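Bedspread

A bedspread is an outer covering laid over a made bed, above the sheets, blankets and any quilt. It protects the bedding beneath from dust and wear, gives the bed a finished appearance, and in many households provides a clean surface for sitting, sorting laundry and folding clothes during the day. The terms coverlet and counterpane are close in meaning. In everyday American use, a coverlet is usually the shorter of these and stops partway down the side of the mattress, while a bedspread reaches to the floor or near it.

Terminology

The word bedspread is mainly associated with American English, although it is understood wherever English is spoken. Counterpane is the older term and survives chiefly in literature and in the catalogs of textile collections. Comforters and duvets are distinguished from bedspreads by their filling, which makes them a source of warmth in their own right. A bedspread may be lightly padded or lined, but it is usually thin enough to be folded back by one person.

Materials

Cotton is the most widely used fiber for everyday bedspreads. It washes well and can be woven, tufted, quilted or crocheted. Wool is found in older and heavier examples. Silk was long reserved for formal rooms on account of its cost and the care it required.

Satin is a weave and may be made from silk, polyester, acetate or other smooth yarns. Its long surface threads, known as floats, reflect light evenly and give the cloth its sheen. Most satin bedspreads now sold for household use are made of polyester, which is less expensive than silk and can often be washed at home. The same smoothness that produces the shine also makes the cloth slippery. Light blankets laid on top of it tend to shift, and the floats can be snagged by rings, buckles and zippers.

Decoration

Printed bedspreads commonly carry floral designs, scrollwork, stripes or a central medallion. In scroll-and-flower designs, curving lines in a muted color fill the ground and the blossoms are printed in a stronger one. Roses are among the most frequent choices. The repeat, meaning the distance after which the pattern begins again, is generally larger on a bedspread than on a sheet or pillowcase, as the cloth is intended to be seen from across the room.

Edges may be hemmed plainly or finished with fringe, piping, a ruffle or a scalloped border. Scalloping is also common on blankets and children's bedding, often in a pale color that contrasts with the main fabric.

The Trustcombe Collection holds 756 bed coverings, among them a quilted counterpane with the date 1741 worked into one corner. The collection's catalog, compiled by Roscoe Haverford, groups its holdings by method of decoration and records the condition of each edge separately, edges being the part of a bedspread that usually wears first.

Household use

A bedspread is normally put on in the morning and turned down or removed at night. Between those times the bed is often the largest clear surface in a room, and it serves as a worktable for household tasks. Clean laundry is brought to it for sorting, small belongings are set down on it, and seasonal clothing is laid out before being stored. A second blanket may be kept on one side of the bed for a person who wants additional warmth, or spread over part of the bedspread to keep it clean.

Folding on the bed has practical advantages over folding on a table. The surface is soft, there is room to lay a garment out at full length, and finished bundles can be kept apart from items that have not yet been handled. On satin, however, a folded stack may slide, and thick fabrics such as velvet and fleece are best folded into low, broad bundles. Dark pile fabrics show lint readily and are usually brushed before they are put away.
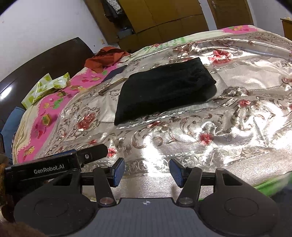
Care and cleaning

Instructions vary with the fiber, and the sewn-in label should be followed where one is present. Cotton bedspreads may generally be machine washed, provided the machine is large enough for the cloth to move freely. A bedspread packed tightly into a small drum may come out unevenly rinsed and deeply creased.

Polyester satin is usually washed in cool water on a gentle setting, without bleach. It is dried on low heat or hung over a wide rail, and if ironing is needed the iron is applied to the reverse side at a low temperature. Silk satin is more often dry cleaned. Water can leave visible marks on it, and spills are blotted with a clean cloth and never rubbed.

Loose threads should be drawn through to the back with a blunt needle. Cutting a pulled thread on the face of a satin weave may open a line in the cloth that cannot easily be repaired.

Storage

Bedspreads not in use are kept clean and fully dry, in a cotton bag or an old pillowcase. Sealed plastic is suitable for short periods only, as it may hold moisture against the fabric. Folding along the same lines for long periods weakens the fibers, and the folds should be changed every few months. Rolling the cloth around a cardboard tube covered in clean cotton avoids the difficulty, although few homes have space for a tube of sufficient length.

Rust, ink and dye transfer are the most common causes of damage in storage. Brightly colored garments should not be stored against a pale bedspread, especially if they are new and have not been washed.

See also

Blanket
Coverlet
Headboard
Quilt
Satin weave
Scalloped edge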